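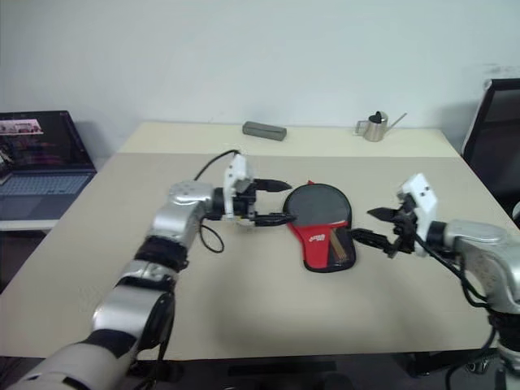
Clokham, April

SHARED SHOP, BAY 2: TWO-ARM BENCH, PRE-RUN CHECKLIST

Do the whole thing before power goes on. OK / FIX / N/A, then a comment. Blank comment = you didn't look.

Job today: two-handed pickup, paddle case, one gripper each side. Speed cap 12 percent until item 9 is signed off.

1. Base bolts, both arms
OK. Left one took a hair of a turn. Marked with paint pen.

2. Table joint, front section to rear section
OK. Seam flush, ran a fingernail down it. Rear section still up tight against the wall. If it walks forward, stop and clamp it.

3. Cable slack, left wrist
FIX. Loop hangs under the wrist and sits on the tabletop. Fine at this reach but it'll drag if the arm swings back. Want a clip on it before anyone goes past 12. Upper run arcs over behind the bracket, no kinks I could find.

4. Wires, right gripper
OK for now. Thin ones, trailing back along the forearm. Tug test passed. Still want sleeve on them, Skadico kit has some in the bottom tray I think.

5. White brackets on top of grippers
OK both. Printed these at home, 100 percent infill, no cracks at the screw holes. Re-check after the run, last set went at the holes.

6. Finger tips
Left OK. Right OK, opens all the way. Long lower finger first to touch on both sides, so set table clearance off that one and not the short jaw. Someone (me) did it the other way in the last session.

7. Workpiece
OK. Case flat, handle end to the front, paddle in it. Tips about level with each other either side. Do NOT hold it in place by hand while the arms close. Nudge it with the dowel.

8. Stuff on the table
FIX. Gray box and the steel watering can are at the back by the wall. Out of reach on this program, not out of reach on the Stevens one. Move both before switching. Check theres no water in the can, I didn't.

9. E-stop
OK. Pressed with arms holding position, both dropped to safe. Reset took 2 tries, sticky button. Dasano switch on order.

10. Laptop
OK. On its own desk to the left, lower than the table. Keep it there. No drinks on that desk.

11. Chair
FIX. Too close on the right arm side. Roll it back past the tape before you hit start, nobody sits there during a run.

12. Under the table
OK. Looked at the cabling on the right side below the edge, nothing rubbing on the rail. Floor clear, swept.

Result: run allowed at 12 percent, this program only. Items 3, 8, 11 open. Close those out and intial next to each before going any faster.

Sheet goes back on the hook when your done.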